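Skullen 308 Round Recessed Ceiling Light
Home > Lighting > Ceiling > Recessed > Skullen 308
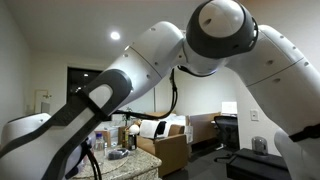
Skullen 308 switched on, fitted in a plain pale grey ceiling.

Product code: SK308
Made by: Priravier
Sold by: Hotdale Lighting
Stock: available from our own warehouse

The Skullen 308 is a round LED light that sits inside the ceiling, with only a thin rim showing below the surface. It is meant for offices, workshops, classrooms, kitchens and other rooms that need a good even light for most of the day. The front is a frosted cover with no visible LEDs behind it.

Priravier has changed the clips on this model. The old ones were bare metal and could mark a painted ceiling if the light was taken out and put back. The new clips have rubber ends. If you are replacing an older Skullen 308, the hole is the same size and you will not need to cut again.

Details

Power: 20 W
Overall width of rim: 243 mm
Shape: round
Fixing: spring clips, one each side
Driver: separate, supplied in the box
Light colour: cool white or neutral white, chosen when you order
Rim: matt white or pale grey
Use: indoors only
Guarantee: 2 years

What is in the box

One light with clips fitted, one driver with a push-in connector, a paper template for marking the hole, and a printed instruction sheet. Cable and junction boxes are not included.

Choosing a light colour

Cool white is the one most people order for workrooms. It looks clean against white and pale grey ceilings and makes small print and markings easier to read. Neutral white is a little softer and is the better choice for a kitchen or a room where people sit and eat. The two do not mix well on one ceiling, so check the label on each box before you start if you are adding to lights that are already up.

The light colour cannot be changed after fitting.

Fitting

The Skullen 308 must be wired in by a qualified electrician. Turn off the supply at the board before any work is done.

Mark the hole with the template, and check for joists, pipes and cables before cutting. Cut just inside the line and trim to fit. A hole that is too large will show past the rim and the clips will not hold.

Connect the driver to the supply, place it through the hole and lay it to one side, clear of the light. Push the connector together until it clicks. Fold both clips up, feed the light into the hole and let the clips down slowly. Keep your fingers out of the way, as the springs are strong.

The light can be fitted in plasterboard and in most ceiling tiles. For soft mineral tiles, order the Zheng support plate as well. It spreads the weight across the tile and stops it sagging. Do not cover the light or the driver with loft insulation.

Dimming

The driver in the box is not dimmable. A dimmable driver is sold separately and uses the same connector, so it can be swapped later without taking the light to pieces. Using the standard driver on a dimmer switch will cause flicker and is not covered by the guarantee.

Cleaning

Switch off and let the light cool. Wipe the cover and rim with a soft damp cloth and dry them. Don't use solvent, bleach or scouring cream on the cover, which will turn cloudy.

Spares and extras

Dimmable driver for Skullen 308
Standard driver, replacement
Clip pair with rubber ends
Zheng support plate for ceiling tiles
Wide cover ring, for holes cut slightly too large (white only)

The LEDs are part of the light and cannot be replaced separately.

Delivery and returns

Orders placed before noon leave us the same working day. Lights can be returned unused in their box. We can't take back lights that have been wired in unless they are faulty. If a light fails within the guarantee, send us the product code, the batch number printed on the back of the rim and your order number, and we will post a replacement.

The pale grey rim is out of stock until January. White is not affected.

Trade orders

For full floors or repeat orders, contact Shengli Cheng at the Hotdale trade desk. Please have the room sizes, ceiling height and ceiling type ready. A layout drawing can be supplied with the quotation on request.

See also: Skullen square recessed light, Skullen surface-mounted round light, Priravier drivers and connectors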